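The Inventory at Sturby

To the Trustees of the Blomqvist House, Sturby. Submitted 23 November 2022.

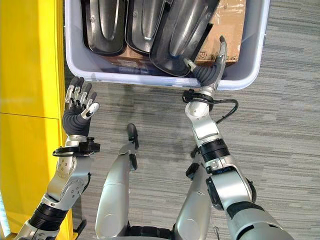
The undersigned was instructed in May to prepare a full inventory of the late proprietor's workroom. The task was expected to occupy 12 days. The undersigned regrets that it is not complete, and wishes to set out the position.

The contents of the principal shelves have been entered without difficulty. They amount to 1,995 items, chiefly patterns, lasts, buckles and correspondence with the Horkeo tannery. The difficulty concerns a single plastic bin, pale grey, and the dark forms in the shape of shoes that stand upright in it beside a taped cardboard box.

Each form is dark and hollow, with a glossy grey interior. They match no pattern in the room. The order book for Killora, which covers 50 years of trade, was consulted on the matter. It contains one entry that may apply: "For the walker, when he is ready. Not to be sent."

The entry gives no name and no size. Payment had been received in full.

The forms were accordingly listed as unclaimed stock and the bin was returned to the bench. On the following morning the undersigned found the outer door unlocked and a line of mud upon the step. Nothing had been removed. The matter was reported to the house office, which replaced the lock at a cost to be recovered from the estate.

The same occurred on 2 further occasions. On the last of these a note had been left in the order book, beneath the original entry, in a careful and rather old-fashioned hand. It stated that the left was still a little tight across the toes, and that the writer would be obliged if the work could be put in hand before the snow.

The undersigned is not a shoemaker. There is, however, a stretching tool in the second drawer, item 12 in the schedule, and the late proprietor's instructions for its use are quite clear.

Permission is therefore sought to retain the key until the spring. The undersigned would also ask that the lamp over the side door be repaired, the path being very uneven after dark.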